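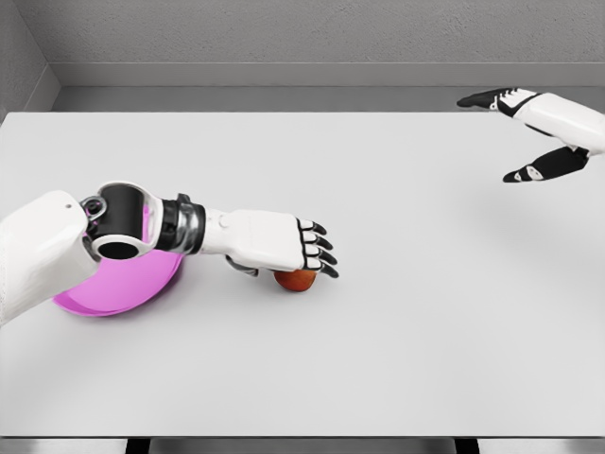
潮位井

乌尔基霍站的潮位井深六米二,内径四十五厘米,混凝土管,底部侧面开一个进水孔。进水孔的直径决定了井内水位对外海波浪的滤除程度。孔太大,浮子跟着浪跳;孔太小,或者被藤壶堵住一半,井内水位就会滞后,高潮偏低,低潮偏高,时间往后拖。玛丽切·莫唐接手这个站时,第一件事是查进水孔的清理记录。最后一条写于前一年十月,内容是“已清”,没有签名。

她是来做基准复核的。冯迪洛测绘所承接了沿岸水准网的重算,乌尔基霍站的数据在网里占一个节点,残差偏大,超限三毫米。三毫米在别处可以摊掉,在节点上摊不掉,摊出去就要改动北边到武夫波特的整条线路。所里给她的任务书只有一页:查明原因,提出处理意见,附原始记录。

站房是一间平顶砖房,建在防波堤根部。里面有一张铁桌、一台纸带记录仪、一台后来加装的压力式水位计、一个装满旧纸带的木柜。纸带每卷记三十一天,卷头写起止时间和校时差。看站的人叫希林·沙里菲,在这里工作了很多年,住在坡上,每天上午八点下来对时,量一次井内水位,填表,再上去。

莫唐到的那天她正在量水位。她把钢尺放进井里,等重锤接触水面,听一下,读数,提起,再放一次。两次读数相差不超过两毫米就取平均,超过就重来。

“为什么不用电子水位计对?”莫唐问。

“用它对它自己吗?”沙里菲说。她把数字写进表里,字很小,每格居中。

莫唐把水准仪从箱子里取出来,放在阴凉处,等它与气温平衡。在等的四十分钟里,她看完了最近两年的日表。表格很干净。人工读数与纸带读数之差在正负五毫米内分布,均值接近零,看不出趋势。如果进水孔堵塞,差值不会出现在这里,因为两者量的都是井内水位。她在笔记本上写:井内一致,井外不明。

下午她开始测井口基准点到主水准点的高差。主水准点在防波堤后面的岩石上,铜质标志,半球形,顶部磨得发亮。辅助点有两个,一个在旧灯塔基座,一个在教堂台阶侧面。往返测闭合差零点四毫米,合格。高差与档案值相比,井口低了三点一毫米。

残差的大小对上了,但还没有解释。下沉的可以是井,抬升的可以是主点。她接着测了主点到两个辅助点的高差,均在误差范围内。岩石没有动,动的是井。

防波堤是抛石基础,沉降并不奇怪。要查的是什么时候沉的。如果是匀速,每年的量很小,早就该在历次复核里显出来;如果是一次完成,必有一个日期,日期之前的数据不改,之后的数据加一个常数。两种处理方式得出的平均海面不同,写进报告的段落也不同。

她问沙里菲,防波堤这几年有没有施工。

“没有。”

“有没有船撞过?”

“有一条运沙船,曼达诺号,靠了一夜。没有撞。系了缆绳。”

“系在哪里?”

沙里菲走到门口,指了指防波堤上一个铁制系缆桩。桩离井口不到四米,底座周围的水泥有一圈裂缝,裂缝里长了草。

“那夜有风吗?”

“有。西南风。缆绳响了一夜。”

“记了吗?”

“记录表里没有这一栏。”

莫唐说备注栏可以写。沙里菲说备注栏是写仪器的。她说这话时没有辩解的意思。表格后面印着填表说明,第七条确实如此:备注栏填写仪器故障、断纸、缺墨及校时情况。

莫唐打开木柜找纸带。柜里的纸带按卷号排,她从两次复核之间的中点开始抽。方法是取每卷的日均值,与武夫波特站同期日均值相减。两站相距不远,气压和季节引起的变化大体相同,相减后剩下的主要是两站之间的相对高程变化。井沉下去,井口零点随之降低,同一海面读出来就偏高。曲线里应当有一个台阶。

她算到晚上九点。站房的灯是一只四十瓦的灯泡,光偏黄,纸带上的墨线在这种光下发褐。台阶出现在第四十六卷。前半卷差值平均为负一点二,后半卷为正一点八,过渡在一天之内。四十六卷第十七天。她把日期与港务登记核对,曼达诺号当天傍晚靠泊,次日清晨离开。

到这里工作可以结束了。原因、日期、改正数都有了,任务书要求的三项齐备。她把计算纸编好页码,开始抄写清稿。抄到第四十六卷的人工读数时,她停了下来。

沙里菲的读数是从井口基准点往下量的。井口沉了三毫米,人工读数和纸带都应当跟着变,两者之差不变,这一点没有问题。但是从第十八天起,日表上多了一个用铅笔写的小数字,写在格子右下角,不在填表说明规定的任何位置。数字是三。此后每一页、每一天都有,直到今天上午。她先前翻表时见过,以为是页内的核对记号。

第二天八点,她等沙里菲量完水位,才把日表摊开。

“这个三是什么?”

“井低了三毫米。”

“你怎么知道的?”

沙里菲带她到井边。井管外壁与站房墙脚之间有一道窄缝,墙脚砌在岩石上,井管立在抛石上。缝的两侧各刻了一条横线,刻得很细,原先应当是齐的。墙上的线现在比管上的线高。沙里菲从口袋里拿出一把塞尺,插进去给她看。

“线是谁刻的?”

“我前面的人。他让我每天看一眼。”

“你报告过吗?”

“报过。回信说,非标准观测项目,不予采用,请勿在表内填写墨水数字。”她停了一下,“所以用铅笔。”

莫唐蹲下去量了那道错位。塞尺的读数是三点一。她又量了两次,一次三点一,一次三点零。按规程,自制标记不能作为高程依据,刻线的宽度本身就有零点二毫米,热胀的影响也未经检定。她昨天用三千多个整点读数得出的台阶是三点零毫米。

“回信还在吗?”

“在木柜最下面一层。”

信夹在一本旧潮汐表里,两行字,落款是冯迪洛测绘所资料科,签名是一个她认识的缩写。那个人坐在她隔壁,退休前校过她的第一份报告,逢错必用红笔画圈,圈得很圆。她把信抄了一份,原件放回去。

剩下的是进水孔。她请渔港的潜水员下去看了,孔口有藤壶,有效直径缩小不到一成,对日均值没有影响。潜水员顺手清了。沙里菲在备注栏里写:进水孔已清。写完看了看莫唐,莫唐说进水孔属于仪器。沙里菲签了名。

报告在站房的铁桌上写成,共九页。第三节为沉降量,第四节为沉降日期,第五节为改正方法。处理意见两条:一,自第四十六卷第十八天起,全部水位读数减去三毫米;二,停止使用井口附近的系缆桩。写到资料来源一节,她列了水准手簿、纸带、日表、武夫波特站同期数据、港务登记。下面还空着两行。

她把铅笔数字归在哪一类,想了很久。归入人工观测,审查时会被退回,理由与回信相同。归入参考资料,就要注明来源、方法和精度。来源可以写。方法可以写。精度她没有依据,只有三次塞尺读数。

最后她写的是:井壁与墙脚刻线错位,逐日目视,观测员希林·沙里菲,记录连续,无缺测。精度一栏填“未检定”。日期写二〇二〇年六月二十六日。

她收仪器时,沙里菲正在换纸带。旧卷取下,写止时,校时差正四秒;新卷装上,写起时,笔尖落在基线上,等墨走匀。外面是落潮,井里的浮子缆慢慢往外放,滑轮每隔一会儿响一下。

“表格要改版了。”莫唐说,“我在意见里提了,加一栏。”

“加什么?”

“井体状况。”

沙里菲把旧纸带卷紧,套上橡皮筋,在木柜里找到它的位置放进去。

“那一栏多宽?”她问。

莫唐说不知道,由所里定。沙里菲点点头,把铅笔削了,放回铁桌的抽屉里。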